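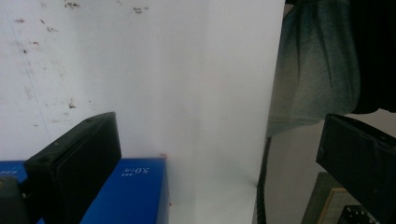
Why do I still write letters by hand when I could send a text in two seconds?

Because a letter makes me sit down, and a text lets me do it while I'm standing in line for coffee thinking about something else.

I picked the habit back up in February, when my old neighbor Tarmo Jaunzems moved away and left me a street address and no email. I figured I'd send one polite note. Then he wrote back, five pages, mostly complaints about the bakery near his new place (Krūmiņa, apparently the rye is a crime), and I laughed so hard I read bits of it out loud to the dog. You don't do that with a text!

People tell me it's slow, and sure, it is. I like slow. By the time his answer gets here I've forgotten half of what I asked, so every letter is a bit of a surprise. My handwriting is awful, my spelling is worse, and there's no button to fix either one. He's never complained, and he complains about everything.

I'm not saying throw your phone in the lake. I text my sister all day long. But pick one person, maybe somebody over 70 who moved and who you keep meaning to call, and write them a page about nothing much. Tell them what you had for lunch. I've got two sheets to finish tonight and I haven't even gotten to my thoughts on rye.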